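Derano two-arm bench kit

For home builds and shared workshops
Page updated 2020-05-11

The Derano bench kit is a pair of jointed arms for light handling and packing work on a tabletop. It comes as parts, with the arm segments already assembled. Two people can put it together over a weekend with ordinary hand tools.

Each arm has silver segments with black joint rings and carries a white gripper head with two black fingers. The cable to the gripper runs outside the arm, so it can be changed without opening a joint. Leave a loop of slack at the gripper end. Terence Kershaw's first build had the cable tied down too tightly and it pulled out at full reach.

The table is up to you. Two panels butted together will do if the join is level. Keep tape, scissors and spare packaging on the back panel and leave the front one for the arms. 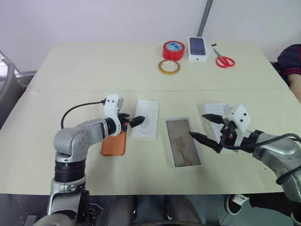 Packing a phone box

Most builders start with this job. The orange phone goes on the left, with the white moulded insert next to it. Boxes and lids go towards the right arm. Set the height of the fingers with an insert in place, as the moulded edges are thin and bend if gripped low down.

Gemma Catterall wrote the packing routine supplied with the kit. It has 2,000 saved positions free for your own work. Run it at the slow setting until both arms clear each other, and keep hands and sleeves off the front panel while it is running.
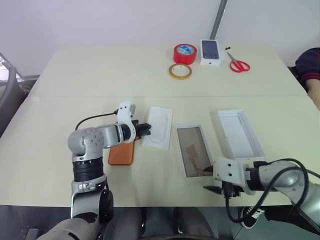
Kit in use on a two-panel table, right gripper at the box lid.

What you get

Arms: 2
Spare finger pads: 4
Build guide by Elsie Greenwood, printed
Table and tools not included

Order code: Derano 338
Next batch: June

Spare cables are sold separately by Rowbotham. Please give the order code when asking for parts.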